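**September, notebook, open afternoon at Premton**

Writing this up the same evening with a cup of tea, while I can still read my own scribbles. Anyone who couldn't come along, please add questions in the margin and I'll do my best.

We got there at 2, after a wrong turn by the canal and a very slow lift. Premton had opened up the long room on the ground floor, and the people from Umel and Valtonen had a bench each. I'd meant to give them equal time, I really had, but I spent most of the afternoon at the Umel table with the artificial flowers and only looked in on Valtonen at the end (a nice talk on cable wear, notes on the next page).

The task sounds simple when you say it quickly. Take the flowers one at a time from the table and put them in the white basket, without crushing the heads. The arm has a small camera down at the wrist, and the screen beside the table showed us what it was getting. I've always thought of wrist views as tidy little pictures of the thing you want to pick up, and I came away thinking rather differently! 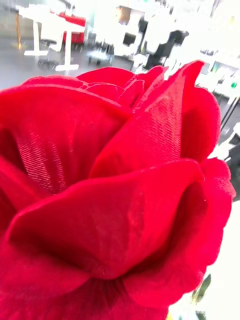

I asked how the software decides where to take hold when the head of the flower hides its own stem, and got a good long answer. The short version is that it makes its choice from further back, before the close approach, and then mostly trusts that choice on the way in. If it loses the stem it is meant to back off and look again. They allow it 4 looks before it gives up and asks for help, which struck me as generous, but they said fewer made it give up on perfectly easy flowers.

We also talked a good while about light. The Umel folk would like blinds, and I told them about our own trouble with the afternoon glare in the bay by the windows, and how we ended up setting exposure by hand every time. They do the same. It was rather comforting, I must say.

Then there's the cloth itself. I'm fond of the roses as a test piece, because red on red on red gives you hardly any edges to work with, and the only real detail is in the weave. 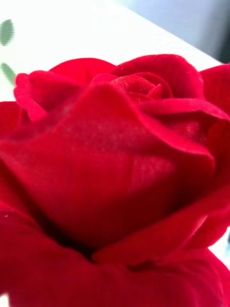 *Red fabric rose at close range; the weave shows best on the inner bud.*

Worth remembering for our Taner trials, where we've been blaming the depth readings for everything. I'd like to try one of our own cloth samples at the same sort of distance and see whether the texture comes through, or whether it goes to mush. If it does come through we may be able to stop fiddling with the extra lamp (which I'd be glad to see the back of, having burnt my knuckles on it twice).

They lay the table out afresh between runs, and I liked how little fuss they made over it. Roses and blue hydrangeas go down together at whatever angle they land, with odd bits of leaf left lying between them. 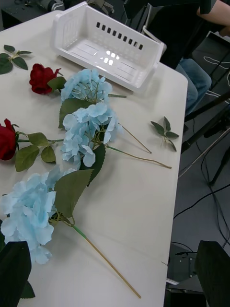

Long stems are the awkward part, by their account. A grip near the head leaves a tail swinging about behind, and the tail catches on its neighbours or on the rim of the basket. A grip further down is steadier to carry but lets the head droop. They're after a middle point that does for both kinds of flower, and they had a sheet pinned up with 38 runs on it, mostly in pencil, with a lot of crossings-out. I found that sheet more useful than the printed handout and asked for a copy.

Things to do from my side:

- write to Umel for the run sheet and the jaw drawings
- set up a small tray and 10 cloth pieces on our bench, mixed lengths
- check our approach height, I think we come in too low too soon
- ask Premton whether the long room is free again before winter

Tea and very good ginger cake by the door on the way out. I left my umbrella there as well, so will have to ring them in the morning.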